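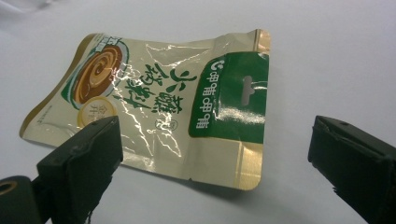 A crumpled snack pouch of glossy, metallic-looking film, with a hang hole in its green panel.

Sturnarberg households to get separate collection for snack pouches and wrappers

Households in Sturnarberg will be able to put out empty snack pouches, crisp packets and sweet wrappers for separate collection from November. The service will be run by Zasto, the packaging recovery company based in Grelberg, under a contract that runs for 2 years.

It will cover 1,315 households to begin with, all of them on the existing paper and card rounds. Flats with shared bin stores will join once the stores have been fitted with the right containers.

Shiny film packaging has until now gone into general waste in Sturnarberg. It is light and takes up little weight in the bin, but it blows about when bags split and it gets caught in the belts at the sorting hall. Pouches put in with paper or tins by mistake have to be picked out by hand.

Each household will receive a roll of clear sacks and a printed card showing what can go in. The sacks are to be put out beside the paper bin once a fortnight, before 7am. Replacement rolls will be free from the library and from the Zasto counter at the Ocampo depot.

What can go in the sack

Empty pouches that held snacks, tea, coffee, dried fruit, nuts or powdered drinks. Crisp packets. Biscuit and sweet wrappers. Pet food pouches, if they have been rinsed. Imported packaging is accepted on the same terms as any other, whatever language is printed on it.

Pouches do not need to be flattened or smoothed out. Creased and crumpled film goes through the line perfectly well. Hang holes, torn corners and tear notches make no difference either, and printed panels and seams should be left as they are.

Residents are asked not to fold pouches into tight knots or push one inside another. Film that has been knotted cannot be opened out by the machinery, and anything left inside stays there.

What should be kept out

Packs with food still in them. Cling film and carrier bags, which have their own bank at the Ocampo depot. Pouches with a hard plastic spout or cap, unless this has been cut off. Medicine packs of any kind. The small sachets of drying crystals sometimes found in snack and seaweed packets should go in the general bin.

A shake over the sink or bin is enough for dry snacks. Anything oily or sticky should be rinsed in leftover washing-up water and allowed to drain.

After collection

The sacks will be taken to the Ocampo depot, where they will be opened and sorted into 2 grades. Plain plastic film will be baled and sold for reprocessing. Film with a metal layer will be sent to Zasto's works in Grelberg, where it is shredded and pressed into board. The board is used for cable covers, pallet blocks and the backing of outdoor signs. It is not used for anything that touches food.

A spokesperson for Zasto said: "People ask us about this sort of packaging more than anything else. They rinse their jars and fold their boxes, and then they are left holding a crisp packet. We would like the answer to be a simple one. If it is empty, put it in the sack."

The spokesperson added that sacks containing a lot of food waste would be left behind with a tag explaining the problem. There will be no fines.

Schools and shops

Schools and small shops in the collection area may take part on request. Zasto will supply a stand and 100 sacks to each site that signs up, and collection will be on the same round as nearby homes. Shops selling loose or imported snacks are welcome to use the stand for customers' empties as well as their own damaged stock, provided the stock has been emptied first.

Existing collections of glass, tins, paper and garden waste will not change.

Notes for editors

Zasto collects and reprocesses mixed packaging from homes and businesses. Its offices and board works are in Grelberg and its sorting hall is at Ocampo.

Copies of the household card, including a large-print version, can be requested from the Zasto press desk. Visits to the Ocampo sorting hall can be arranged in the mornings. Visitors will need flat, closed shoes.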